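The Jarkau

Josefien Bosman bought the drone second-hand in Trarkthorpe. It was a Jarkau, grey, with one newer propeller, and the man threw in 3 batteries and a case that didn't shut.

She flew it first over the field behind Michiels, where the grass had been cut in June and never again. It went up well enough. At sixty metres it turned to face north and stayed there, whatever she did with the sticks.

"Compass," said Aoi Yokoyama, who had come for the walk. "Or it wants to go home."

"It lives with me now."

"Does it know that?"

Josefien looked at the screen. There was a home point saved, more than 571 metres off, past the church. She could have cleared it. She pressed return instead, and they followed it on foot – over the stile, down the lane, Aoi holding the case closed with both hands.

It landed on a lawn in front of number 101. A woman was at the window. She opened the door before they reached the gate.

"He said he'd sold it," she said.

"He did," said Josefien. "To me."

The woman looked at it for a while, then asked if they wanted tea. 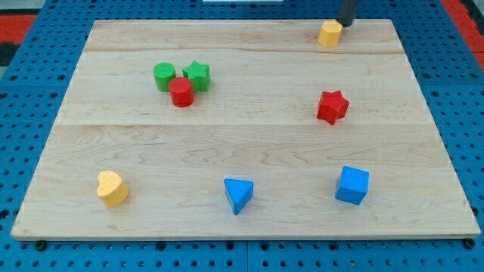
Part two: Hallus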